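Reading time: 2 min

From: Tamara Hutsuliak
To: Drekberg bench list
Date: 2023-03-18
Subject: Re: table finish and the cardboard

Vlastimil Bednárik wrote:
> Does the finish take silver parts laid down bare?
> I would put card under everything. Lukáč gets
> by with a bare top, but his is older.

Bare is fine for flat parts. Narrow metal edges are another matter – hold them clear of the top, buttons up, and set them down on card. Shots from the table follow.

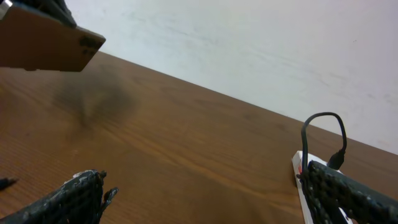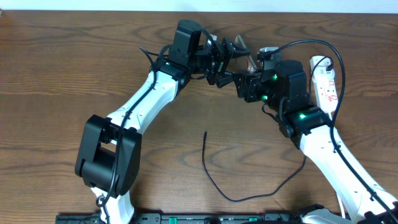
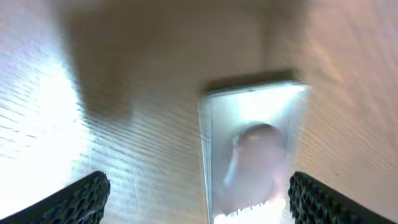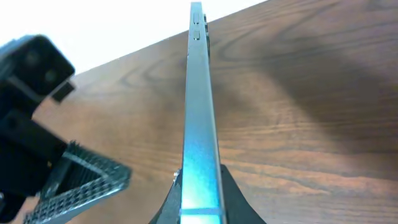 Filed under: Surfaces and Finishes

The grain reads very differently with the light, so check for scratches from two sides before blaming a part. Glare hides fine marks completely. I wipe with a damp cloth and no Clorine, as it dulls the sheen. Trays can stay on the wood if the base is clean.

Idmont still lists the oil under 1684. One coat in February was enough for mine.

Tamara

2 comments | 0 shares

Meriem Belkadi: Is 1684 the matte oil or the satin?

Eduard Halás: Satin. Let it cure overnight before putting card on it.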